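Home Brew and Country Wine > Yeast and Fermentation

Thread: Bread yeast in elderberry, is it really that bad?

hedgebottom
My neighbour has given me a recipe that uses ordinary baking yeast, plus a "wine booster" sachet from Calo that she swears by. 37 quid for a box of ten. She says it takes a month off the ageing. I picked the berries in August and they're still in the freezer. Worth a go?

tannin_pete
No. Read the back of the sachet. If it's the same as the one I bought, it's nutrient and a pinch of tannin, and you can get both loose for next to nothing. As for taking a month off, compared with what? Did she make a second batch without it?

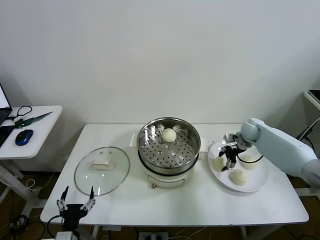 Bread yeast will make wine of a sort. It gives up early and doesn't settle well, so you'll rack it more often and lose a bit each time. I wouldn't pour good elderberries into it.

Yulan Xiong
I'd disagree about the bread yeast. My parents never used anything else and I drank plenty of it. It came out sweet because it stopped early, and they liked it sweet. I do agree about the booster though. Anything that promises to speed up ageing gets a raised eyebrow from me.

hedgebottom
She didn't do a second batch, no. She did say it won something at the Leltstead show. 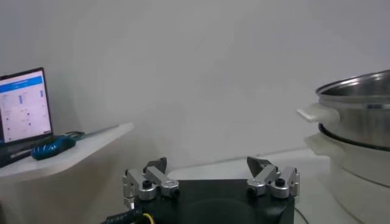
I've got enough fruit for two demijohns, so I could do one with and one without, if somebody can tell me how to keep it fair.

tannin_pete
Winning at Leltstead depends on who else turned up. Same fruit, same sugar, same yeast, same cupboard. Get someone else to pour so you don't know which is which. My money's on no difference.

sourmash46
Bit harsh on the show, Pete. I had a second there with a damson and the judging was perfectly decent.

I've used the Calo stuff and thought the wine was smoother at six months. I also bought a proper wine yeast that year, so make of that what you will.

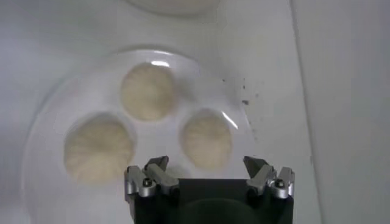 What I would spend money on is a decent hydrometer. Mine was reading 1.000 in sugar water for ages before I noticed the paper scale had slipped inside the glass.

tannin_pete
So you changed two things at once and credited the dear one.

sourmash46
I said make of it what you will!

hedgebottom
Right, two demijohns, wine yeast in both, booster in one. Starting gravity is going to be whatever I get to, my hydrometer is older than I am. I'll report back when there's something to drink.

Yulan Xiong
Check it in plain water first. And freeze one bag back in case they both go to vinegar.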